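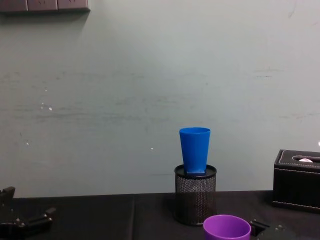
Chapter 5
What a Survey Can and Cannot Tell You

Before you read
Have you ever answered a survey question without knowing the answer? What did you put down, and why?

A few winters ago the town of Irkside asked its residents whether they were satisfied with the public library. The town mailed out a form in January, got 483 of them back, and announced that people were happy. The library budget stayed where it was. The council went on to other business, and the result was quoted in speeches for years afterward.

Read that paragraph again and see how little it says. It doesn't say how many forms went out. It doesn't say who sent them back, or whether the people who threw theirs away felt the same as the people who found a stamp. "Happy" is the council's word. The form itself offered a scale from 1 to 5, with 5 marked "very satisfied," and a person who circled 3 was counted among the satisfied. Was that fair? Perhaps the person who circled 3 meant "fine, I guess." Perhaps she meant "I have not been inside since high school." The form had no place to say so.

This chapter is about surveys, and it takes a doubtful view of them. Surveys can be useful. A good one, run with care, can tell you things about a large group that you could never learn by asking your friends. But most of the surveys you will meet in your life are not good ones, and the bad ones look just like the good ones by the time they reach you. Both arrive as a number in a headline.

Who was asked?

The group you want to know about is called the population. The people you really hear from are the sample. Everything in a survey depends on how the second was drawn from the first, and this is the part most often left out of the report.

Take the Irkside form. It was mailed to addresses on the property tax list. Renters do not appear on that list, and neither do the teenagers who used the library's study room every afternoon. When Gifty Acheampong, a teacher at the local middle school, asked the town clerk about this, she was told that the list was "the most complete one available." That may have been true. It is also beside the point. A complete list of the wrong people is still the wrong people. The residents of Gbeho Court, a large apartment building two streets from the library, received no forms at all.

When the sample differs from the population in a regular way, we call the result biased. In this use the word does not mean that anyone cheated. The clerk was probably doing her best with what she had.

A larger sample does not cure this. If a list leaves out renters, then doubling the number of forms gets you twice as many homeowners.

What were they asked?

Suppose a company named Bestico sells kitchen goods and asks its customers, "How much do you enjoy the improved Bestico lid?" The question has already decided that the lid is improved and that you enjoy it. All that is left for you is to say how much. This is a leading question. It's easy to spot when the subject is lids. It is harder to spot when the subject is taxes or schools, particularly if you happen to agree with the person asking.

Other questions fail by asking two things at once. "Are the library staff friendly and well informed?" cannot be answered by someone who finds them friendly and badly informed.

Key terms
population
sample
bias
leading question
response rate

Questions to think about
1. What would you need to know before you accepted the Irkside result? Which of these facts could the town still find out today?
2. Rewrite the Bestico question so that a customer who dislikes the lid could answer it truthfully.
3. Find a survey result in a newspaper or online. Does the report say who was asked? If it doesn't, write down what you can safely conclude from it. Your answer may be very short.

Section 5.1 begins with a telephone poll taken in the town of Surnitz, where the response rate was published and hardly anyone read it.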